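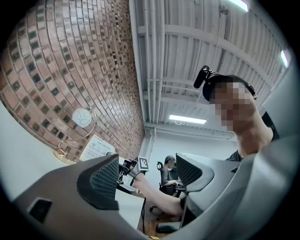

Recording station beside the curved brick wall, Stirnville, with a hand-held gripper in the foreground.

Safety notice: loss of tracking and a cable snag on the Jonetetti hand-held grippers

Members of the Stirnville programme are asked to read this item before their next recording session. It concerns a fault reported in March on the Jonetetti hand-held gripper sets, and the interim rules that now apply at every desk where the sets are in use.

During a two-handed reaching task, the right-hand gripper stopped reporting a reliable position while the operator was at full stretch across the table. The recording software gave no warning and carried on. At almost the same moment the operator drew the arm back and the cable, which had caught under the edge of the table, pulled tight and turned the gripper in the hand. The operator suffered a minor strain to the wrist and was back at work the following day. The gripper was withdrawn from use.

The two events were at first logged as one. The review carried out by Retamal, which maintains the sets on our behalf, has found that they should be treated separately.

The first was a tracking fault. The position of each gripper is worked out from the square markers fixed to it. At the far side of a table the operator's own hand and forearm can hide the markers from the head camera, and the software then fills the gap with an estimate. The estimate is acceptable for very short gaps. In this case the gap was a long one, and the recorded path bore little relation to where the hand had been. Retamal has since checked 4,000 recordings held on the Zirska server and found 22 with the same error. These have been set aside and will not be used for training. Groups whose work is affected have been told directly.

The second was a matter of cable routing. The cable had been left to hang freely between the gripper and the operator's side. The fitting guide allows this for short tasks close to the body, but says nothing about long reaches. Retamal accepts that the guide should have covered the point -- a corrected version is being prepared.

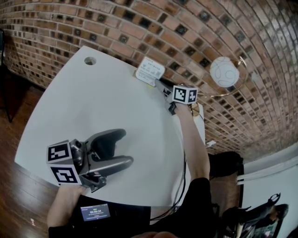 Reaching to a card at the back of the table. The white cubes carry the square markers used for tracking.

The following rules apply with immediate effect:

Before each session, the operator must move both grippers slowly to the furthest point the task requires and confirm that tracking is held throughout. The result is to be entered in the session log.

Cables must be checked for slack and kept clear of table edges, chair arms and chair wheels. Where a task calls for a reach to the back of the table, a second person must check the cable before recording begins.

If a cable catches, the operator should let the arm go still, stop the recording and free the cable by hand. It must not be pulled free with the gripper.

Chairs not in use should be moved well away from the operator, who may have a limited view of the floor while working.

Any gripper with a loose, marked or damaged cube is to be taken out of use and returned to Retamal. Cubes must not be refixed locally, as a small change in angle is enough to spoil the readings.

An update to the Zirska recording software is being tested at present. It will sound a tone when a marker has been lost for longer than the permitted time and will end the recording if the marker is not found again. Six sets are taking part in the trial. Until the update is released, the checks listed above remain the only safeguard, and sessions run without them will not be accepted.

Reports of lost tracking or snagged cables, including those where no harm was done, should be sent to the equipment desk at Stirnville on the day they occur. Please give the set number, the task and the length of the recording.

Notice issued 8/1/25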